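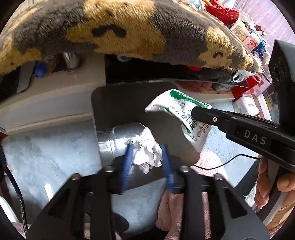 Varnlow Shared Workshop — Evening Course in Home Automation
Handout 4: Building and Testing a Hand-Held Gripper
Instructor: Lesia Sirko
Revised 2022-12-07

What this handout covers

Last session we finished the linkage on paper. Tonight we assemble it, fit the fingers and try them on light objects. Bring your parts bag, your own screwdriver if you like it better than ours, and the linkage drawing from Handout 3. If you were away, a copy of the drawing is in the Grura folder on the shared drive.

1. Two arms, one motion

A parallel gripper has two sides that mirror each other. Each side has a driven link, a follower link and a finger mount. When the two links are the same length between pivots, and the pivots are spaced equally at both ends, the finger mount keeps its angle as the arm swings. This is the four-bar linkage we drew last time.

Small errors in hole spacing show up at the fingertip. If one of your links was drilled long, the finger will toe in or out as it closes. A little toe-in is fine for paper and bags, since the tips meet first. Toe-out is not fine. Print the link again.

Pivot screws should be snug and then backed off slightly. The arm should fall under its own weight when you tilt the tool. If it sticks partway, look for a burr in the hole before you reach for oil.

2. Fingers

Most of you chose ribbed soft fingers. The ribs let the finger bend around an object and spread the force over a longer contact. The drawback is that a soft finger also bends sideways. Hold something heavy by one end and it will droop or twist in the grip.

The stiff finger in the Parnberg parts list has a blunt, rounded tip. It bends very little, so the opening at the tip follows the handle closely. It is less forgiving of uneven shapes.

The mounting plate is the same for both. Fit one kind tonight, run the tests, and swap if you have time.

3. Handle and return spring

The handle pulls a sliding bar, and the bar pulls both driven links. Friction in the slide is the usual reason for a gripper that closes well and opens badly. Sand the channel along its length, not across it.

Start with the lighter of the two springs. If the fingers do not open fully on the lighter spring with the slide sanded, check that the bar is straight before going to the heavier one. A heavy spring hides a bent bar and tires your hand.

4. Why we use light packaging for tests

Crumpled paper and empty flexible packets are hard objects for a gripper. They weigh almost nothing, so they slide away when touched from one side. They change shape under load. A packet pinched at one corner hangs in a different shape from one held at the middle, and anything that plans a motion from the original outline will be wrong after the pickup.

They are also what a home machine would have to deal with. The Zakharchenko arm we will look at in Handout 6 was first tried on wooden blocks, and its builder had to start over on the fingers when it moved on to wrappers.

5. Test procedure

Work in pairs. One person operates, the other writes.

Set the stop so the fingers open to 80 mm. Place a wad of paper on the floor and pick it up from directly overhead. Hold it still, move it over the bin, and let go. Record a pass, a slip or a miss.

Repeat with an empty packet, first gripped near the middle and then at a corner. Repeat with a piece of cloth. Cloth often catches in the ribs on release — write that down as a release fault, even if it drops in the end.

Keep cords clear of the area where you are working, and keep your free hand away from the pivots.

6. Notes from the previous group

The previous group logged 486 attempts across all its grippers, and 57 of those were marked as release faults. Most of the faults were on cloth. Sanding the slide helped on two of the tools and made no difference on the rest.

For next session

Bring your test sheet and the assembled gripper. Read the section on servo sizing in the course reader. We will replace the handle with a motor, so leave the rear screws where you can reach them, and do not glue the slide cover.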